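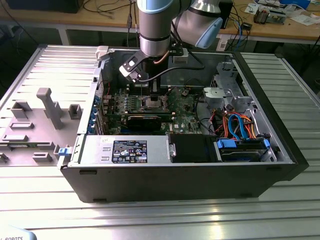
Thermal paste: how often do you redo it?

gravelroad
My old tower idles fine but gets noisy by mid afternoon in July. Paste is the original. Is it worth pulling the cooler or should I just clean the fans? The shop quoted me $135, and I paid $100 for the whole computer.

tinlid_9
Clean it first. Dust is the usual culprit, especially if you have pets. I've left paste for 9 years with no trouble.

mallee
Disagree. Mine dried to chalk in 4. I used Gumix and dropped about ten degrees under load. The tube is cheap, so do both while the case is open.
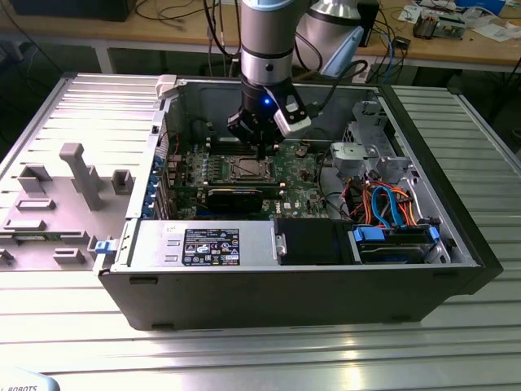

Lay the tower down first and let it warm up a bit so the cooler comes off easily. Twist, don't yank. Wipe the old stuff off with isopropyl and a coffee filter.

tinlid_9
Ten degrees was probably the dust you cleaned out at the same time.

mallee
Fans were already clean. I'd done them in autumn.

gravelroad
Is Zumement any good? It's the only one my local has in stock.

oddsocks
It's fine. A bit stiff to spread. Pea-sized blob in the centre and let the cooler do the rest.

gravelroad
Ta. Will do the fans tonight and see how it goes before I touch the cooler.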